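Household Tasks Unit, Report 3: Hanging and Folding Shirts in a Living Room
Submitted by Polyxeni Kyriakidis and Michalis Stefanou
Friday, November 28, 2025

1. Purpose

Our group looked at how laundry gets handled in a home with no separate laundry room. Most of the guides we read assume a utility room with a counter and a closet rod. Many homes in our area do the whole job in the living room, with a rack that comes out when it is needed and goes away again after. We wanted to know how the layout of the room affects the work.

2. The room

The room has a hard floor in white and gray marble tile. That was good for us in one way, as the rack stands level on it. It also shows every bit of lint.

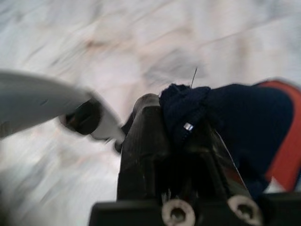
Figure 1. Pale, veined surface with a long white object at left.

The television and its cabinet take up the back wall, so the rack has to go in the open part of the room. We set a rule that the path along the cabinet stays clear.

3. Hanging

The shirts go on plastic hangers, one shirt per hanger. We compared putting the hanger in through the collar with putting it in from the hem. Going in from the hem takes longer but does not pull the neck out of shape, and we used it for all printed T-shirts. Shirts hung side by side need space between them. When they touch, the sleeves catch and the second shirt comes along with the first.

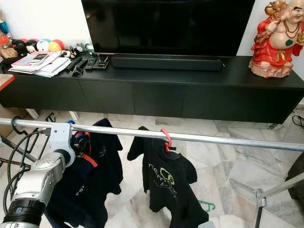 Sofia Vlachopoulos wrote in her review of our draft that we should have tested wider hangers too, as thin ones leave a bump at the shoulder. We agree and will add this in February.

4. Folding

Folding was done on a small folding table beside the rack. The tabletop is narrower than a shirt laid flat with the sleeves out, so the sleeves have to be turned in first. Anything else kept on the table — a plate, a cup — takes away space for folding.
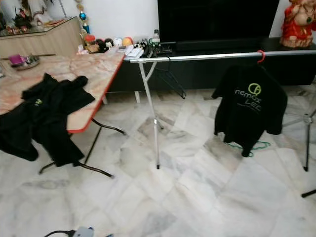

According to Apostolos Tsolakis, the table is the real limit and a bed works better for folding, provided the bed is made. We did not test a bed.

5. Still to do

Repeat the hanging test with wider hangers. Try the table on the other side of the rack. Write up the sorting notes, which are still with Michalis.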